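4.2 Handling of small parts between stations

Stock records were compared at two plants, Parnico and Porkano, over one production season. Both plants assemble door-lock modules in small batches and both buy their coils and boards from the same supplier, Kwak. The plants differ in how parts travel from the store to the bench. At Parnico, each part number is issued in its own bin. At Porkano, the parts for a batch are issued together in a divided tray, and the tray stays with the batch until it is closed.

The batch size was fixed at 400 modules for the length of the study. Labour time was logged from the release of the work order to the return of the last container. Parnico closed 305 work orders and Porkano closed 358. Orders that were split or reissued were left out of both totals.

Count errors were defined as any difference between the issued quantity and the sum of parts used, scrapped and returned. A difference was recorded even where it was later traced to a clerical fault, as the cost of tracing it had already been met. Errors in the Pornero stock system were corrected at month end, so the December figures include some entries that belong to the month before.

Mixed issue has one known weakness. Where two part numbers share a container, a low divider lets parts cross over when the container is tipped or carried at an angle. The usual remedy is a higher divider, at the cost of depth and reach. Figure 10 shows solenoids and circular circuit boards in the separate compartments of one tray.

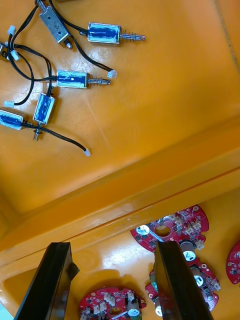 Figure 10. Mixed issue in a divided tray.

Crossed parts were treated as count errors only when they left the station. Those put back by the assembler before the order was closed did not enter the record, and the rates given for Porkano should be read as a lower bound.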